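Filed under: Home & Household > Laundry, Linens & Mending

We use cookies to keep you signed in and to remember which threads you have read. By continuing to browse you agree to this. Accept | Manage settings

Towels gone stiff and scratchy, where do I even start?

theano_l
Hello all, I've been reading along for ages and finally made an account, so please be kind! We moved to Stirnley in April and I love nearly everything about the new house except what it has done to our towels. At the old place in Zamudio they came off the line soft enough that my daughter used to wrap herself up and refuse to get dressed. Now they stand up by themselves. I use the same powder, the same machine (it came with us on the truck), and the same line drying, so I'm fairly sure it's the water. The kettle gets a white crust in no time.

I did my usual wash on Sunday and tried double the fabric softener, and if anything they were worse, sort of waxy, and they pushed the water around my back instead of soaking it up. What do you all do? I'd rather not buy a whole new set, some of these were wedding presents.
Theano Lambrakis

porchlight_meg
Welcome, Theano! First thing, put the softener at the back of the cupboard and leave it there. It coats the loops, and that waxy feeling is the coating. I gave it up years ago when my mother-in-law (who ran the linen room at a small hotel and had opinions about everything from pillowcases to presidents) caught me pouring it in and nearly took the bottle out of my hand.

What I'd do is a stripping wash. Hot as the care label allows, no detergent at all, a cup of plain white vinegar in the drum. Then run them again with half your normal powder and an extra rinse. You may see suds in that first wash even though you put no soap in, and that's the old stuff coming out. It's oddly satisfying!

dunmore_dan
I'm going to disagree with Meg here, with affection. Vinegar every now and then won't do much harm, but I repaired washing machines for a living and I've pulled out plenty of door seals that had gone soft and sticky in houses where vinegar was a weekly habit. I'd use washing soda with the powder in hard water, or citric acid in an empty machine if you want to clear out scale. And please, whatever anyone does, don't let vinegar and bleach anywhere near each other.

The other thing is load size. People stuff the drum. Towels need room to drop and slap about, and if you can't get your hand in flat over the top of them, take a couple out.

porchlight_meg
Dan, I did say a cup, and I did not say weekly! Mine has had vinegar a few times a year since we bought it and the seal is fine. But I'll give you the bleach warning, that one can't be repeated often enough.

theano_l
Oh dear, I've started something. Could I ask about the drying as well? I've been giving them a good shake before they go on the line, and then I fold them while they still have a bit of that outdoor chill in them. My neighbor says I should be using a dryer and that line-dried towels are always going to be rough, which made me a little sad because I love the smell.
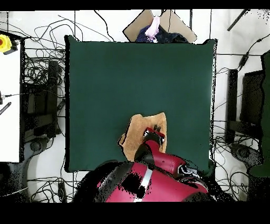

My neighbor also swears by those wool dryer balls, and she has offered me the use of her dryer to try them. I do wonder whether a few minutes of tumbling at the end would give me the softness and still let me keep the line for most of it. Has anyone done it that way around?

quillandkettle
Yes, that's exactly how I do it! Line until they're almost dry, then ten minutes in the dryer on low. The tumbling lifts the loops back up. If you don't have a dryer, shake them hard when they come off the line too, not only when they go on, and give them a rub between your hands. I do mine on the back step with the radio on and it has become one of my favorite little jobs, silly as that sounds.

I'd skip the balls, personally. I had a set from Giltivance and the dog had two of them under the sofa before the first load was done.

dunmore_dan
No quarrel with any of that. A breezy day helps a lot as well. Still air and strong sun give you cardboard every time.

hettie_b
May I be the grump of the thread? I like a scratchy towel. There, I've said it. My husband and I have been having this argument for 30 years and I'm not about to lose it to a forum. A soft towel just moves the wet from one place to another, and a line-dried one with some bite gets you dry and wakes you up. We have separate shelves and it has kept the peace nicely.

porchlight_meg
Hettie, you and my brother should start a club. I'll allow it for the beach, but not after a bath in January!

theano_l
Reporting back, as promised to myself. I compromised between Meg and Dan and did one hot wash with a cup of vinegar, then one with washing soda and half the powder. You were right about the suds, Meg, I stood there watching them through the door like it was television. Then the line, then a short turn in my neighbor's dryer. The blue ones are so much better, nearly back to how they were. The older ones are improved but still a bit flat. Should I do it again, or have they simply had their day?

quillandkettle
Give them one more round. If they're still flat after that, the loops have probably worn down, and no wash will bring those back. Ours get cut up for cleaning rags, and the good halves get hemmed into hand towels for the downstairs bathroom.

dunmore_dan
Glad it helped. Find out how hard your water is, too, the supplier will usually tell you if you ask, and then use the dose on the powder box for that hardness. My bet is you've been measuring for Zamudio all this time.

theano_l
Dan, I have just been to look at the box, and yes. I have been using the soft water line since we moved. I'm off to put another load in.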